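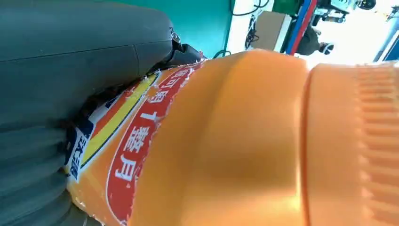 Wrist view: ribbed finger pad against the side of the orange bottle, cap to the right.

Teaching a bottle pick by hand: what to do, and what to doubt

Posted May 7, 2019

The Drimeo manual says you can teach a pick by moving the arm through it once. Maybe you can, if the bottle never shifts. I would plan on a lot more than that.

Before you start

Put the arm in hand-guide mode and set the payload for the gripper you have bolted on. If the payload is wrong, the arm drifts when you let go, and every point you save will be a little off. Open the wrist view on a second screen. You will want it for step 3.

1. Save a clear point. Pick a spot well over the bottle where nothing can be hit. Name it something you will know in March.

2. Guide the arm down slowly. Push from the wrist, never from the fingers. The soft pads bend, and what you record then is the bend.

3. Line up using the wrist view. The ribbed part of the finger should meet the body of the bottle. Keep off the cap. Try to stay clear of label edges too. A frayed label can fold under the pad, and the grip reading won't warn you.

4. Close in small steps. The Juhl controller has an "auto grip" button. I don't trust it on plastic bottles. It stops on force, and a bottle with thin walls gives way before the force shows up. Close by hand and watch the wall of the bottle.

5. Lift 100 mm and wait 5 seconds. If the bottle turns in the grip, throw the take out. Don't trim it and keep the good half.

6. Move the bottle, then do it all again. Change the angle as well as the place. A bottle lying on a slant is a different job from one standing up.

How many takes?

The Falus sales page promises a working pick from 2 takes. Our set ended up at 527, and I still would not leave it running over lunch.

Is remote control better?

Sometimes. With the Jiltari handset your arms stay out of the way, and the paths come out smoother. But you can't feel the bottle, and the handset lags by up to half a second – long enough to squash something. I use it for the approach and guide the last bit by hand.

Save the raw takes before you let any software "clean" them.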